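9/9/22, bench 2, breath alcohol room

Recert day for the county's handhelds. Arrived to find the crate from the sheriff's substation already on my chair, which is where deputies put things they want done first.

Crate holds 17 units, all the old Trundus model, plus one loose mouthpiece in a sandwich bag marked "EVIDENCE?" with the question mark. Called the substation about the question mark. They will get back to me.

Warmed up the wet bath simulator and left it alone until it settled at 34.0 C. Joris wants it noted that he was the one who changed the O-ring in July. It is noted. New bottle of 0.080 solution opened, lot sheet initialed by me and Panya.

First pass, three blows each at 0.080, limit plus or minus 0.005:

Most of the crate is fine and dull, the way I like them. Unit 4 reads 0.079, 0.080, 0.079. Unit 9 gave 0.080 three times running, so I did it again out of suspicion and it gave 0.081, which cheered me up. Unit 12 reads 0.091, 0.093, 0.096. That one is climbing, and I would not want to be the driver or the prosecutor. Pulled it, red tag, emailed Anjana at the DA's office so she hears it from me before she hears it from the defense.

Unit 12's log shows 265 tests since its last cert. Anjana called back inside ten minutes asking how many of those turned into arrests. I said the device doesn't know that and neither do I. She has asked Floor in records to match the log against stop reports. Floor has asked me for the log in a format she can open. I have sent it in the one format it comes in.

To be clear for whoever reads this later: the handheld number is for roadside screening. The number that goes to court here comes off the station instrument, and that passed last month (see binder, green tab). So this is a headache and probably stops there. Anjana still wants a letter.
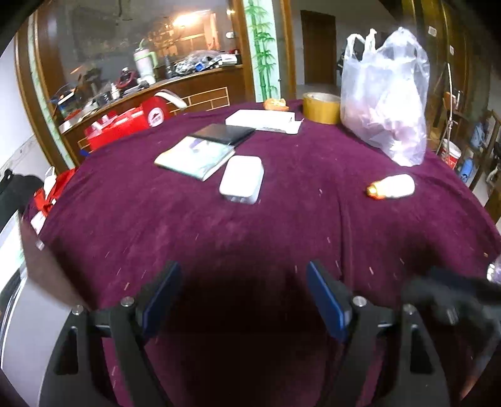
White box on the maroon cloth, Friday.

Fuel cell on 12 is most likely just old. The manual says to replace at 600 tests or two years, whichever comes first, and the sticker inside the battery door gives an install date that somebody has written over twice in different pens. Will treat as unknown age. Spare cells are on order from Tsolakis, who quoted almost 200 dollars apiece and then asked whether we had considered upgrading. We consider it every budget cycle.

Dry gas check after lunch with the Lunar regulator. Reading jumped all over until Tineke pointed out that the tank valve was a quarter turn open. Opened it properly. Reading stopped jumping. Struck the first set from the sheet with one line and initials, did not use correction fluid, Joris.

Mouth alcohol check on units 4 and 9: Panya rinsed with mouthwash, blew right away, got a slope flag on both. Waited the full fifteen minutes, blew zeros. Panya would like a different brand of mouthwash next quarter.

Still open:
Letter to Anjana re unit 12, draft Monday, Tineke to read it before it goes
Floor still can't open the log, try exporting from the Clellora laptop
Certs for the passing units printed, not signed, the good pen is missing
Substation has not called back about the sandwich bag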